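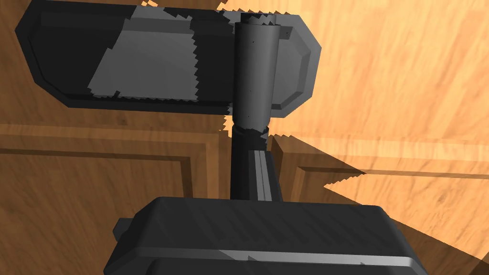 Lullach Community Choir – Alto Section Board

Thread: Memorizing the spring program, is it too much?

grotska_hums
Posted 5th October
Hello dear altos! I've been going through the packet for the May concert and I counted 43 pages, and I'm a bit worried (only a bit!) about the plan to sing the whole thing from memory. I love the idea, I really do, and I know how nice it looks when all the folders are gone, but my memory isn't what it was when I joined and I'd hate to be the one humming through the second verse. How do the rest of you feel?

Clodagh Heffernan
Oh, I'm all for it, and I say that as someone who panics every single year. We watch the director so much better with our hands free, and the vowels match up in a way they never do when we're all looking down. Try writing the words out by hand, one song at a time, and leave the notes for later. I had the lullaby in my head by the time I'd filled two sheets of paper.

upadhyay_alto2
I'm going to disagree, with love. The concert runs 90 minutes and three of the songs are in languages most of us don't speak. I would so much prefer singing those well from a folder than badly from memory. Couldn't we do half and half?

grotska_hums
Half and half would suit me beautifully. The English ones are halfway in already from the car.

Clodagh Heffernan
Well, I still think people give up on it too early, and the folders do creep up in front of faces. But I could live with folders for the Latin if everyone promises to hold them low.

upadhyay_alto2
Low folders, I promise! Does anyone have a clean copy of page 616 in the old hymnal, by the way? Mine has coffee right across the alto line.

grotska_hums
I do, I'll bring it to practice along with the lemon bars.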